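Every May my street in Hisholm loses its mind and buys cleaning products. I have counted 300 pounds' worth of bottles under my own sink, each for one surface only, as if a bath would take offence at being treated like a hob. 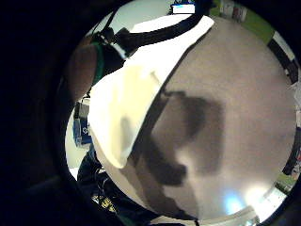 Do we need a different spray for every room? A mild one and some hot water will see most homes through the year.

My neighbour Waraporn Boonyarit owns 2 products and a brush, and her kitchen puts mine to shame. I own Famel for glass, Famel for taps and something from Kuvwood that claims to revive grout, a substance I had never thought of as poorly.

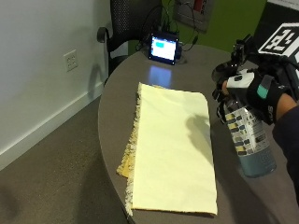
Shops have worked out that guilt sells better than soap. We buy the bottle on Sunday and feel cleaner by the till. Meanwhile the tools that do the work are dull: a bluish liquid in a clear spray bottle, a pale yellow cloth fraying along one side. You can't charge much for fraying. I'd still back it against anything in my cupboard with the word "expert" on the label.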